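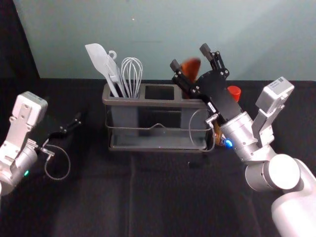 A Morning at the Sordale Pottery Open Day

I had been meaning to get out to Sordale for years, and in December I finally did it. The pottery opens its doors to the public twice a year, and my cousin had raved about the summer one so often that I booked the winter one mostly to shut her up. (She was right. Don't tell her.)

Getting there is half the fun if you like small roads. I took the bus from Prillstead, which drops you at the bottom of the hill by a closed-down feed store, and then you walk up. Wear real shoes! I had on my nice ankle boots and the path was all frozen ruts, so I arrived at the gate hobbling and in serious need of coffee. Luckily they sell it in the old drying shed, along with a cardamom bun the size of my face.

The tour itself was led by Vija Grīnberga, who has been throwing pots there since before the new kiln went in and has opinions on pretty much everything. She took us through in groups of 20, which sounds like a lot for narrow rooms full of breakable things, and it was. I spent the first ten minutes with my elbows glued to my sides and my backpack on my front like a nervous tourist on the subway.

We started in the clay room. I didn't expect to love the clay room! It smells like a basement after rain, and there's a big machine called a pug mill that squeezes out clay in a fat, perfect sausage. Vija cut a slice off and passed it around so we could all feel how cold and heavy it was. One little boy put his whole face in it, and his dad just kind of looked at the ceiling.

Then came the throwing demo, which was the part I'd come for. Vija made a mixing bowl, a jug and a tiny lidded pot while talking the entire time about her neighbor's goats. She barely looked down. Somebody asked how long it takes to get that good and she said she'd let us know. Then two people from the group got to try. I was not picked, and I'm still a bit sore about it, although the woman who went first ended up with slip all over her glasses, so maybe I got off easy.

The kiln room was toasty after all that standing around. They had a firing going, and the readout on the wall said 1318, which Vija told us was degrees Celsius and higher than she wanted it. She went off to have a word with someone and came back looking calmer. We weren't allowed past the yellow line, but even from there I could feel it on my cheeks.

Glazing is upstairs. The house colors are Ameo, a milky green, and Hattar, a brown so dark it looks black until you get it by the window. I'd seen Hattar in pictures and thought it was kind of gloomy, but in person it has these rusty freckles where the glaze runs thin. I changed my mind on the spot and started doing math about my suitcase.

So, the shop. Go early, because the seconds shelf gets picked clean. I hung back to ask Vija about oven use (fine, as long as you let the dish warm up along with the oven), and by the time I got down there the big serving platters were gone. I did come away with two Hattar soup bowls and a slightly crooked Ameo creamer that pours better than any straight one I own. The bowls were 20 each, and they wrap everything in newspaper and tie it with string, so it travels well.

A few practical things if you're thinking of going. The upstairs is stairs only, and they're steep ones. Lunch is soup or soup, both good. Dogs can come into the yard but they can't do the tour. The last bus back down leaves a little after 4 in the afternoon, and the driver does not wait - I watched a couple with a very large vase find that out.

I've already asked to be put on the list for the summer day, when they run the hands-on wheels outside under the apple trees. My cousin says she's coming too, and that she's getting to the seconds shelf before me.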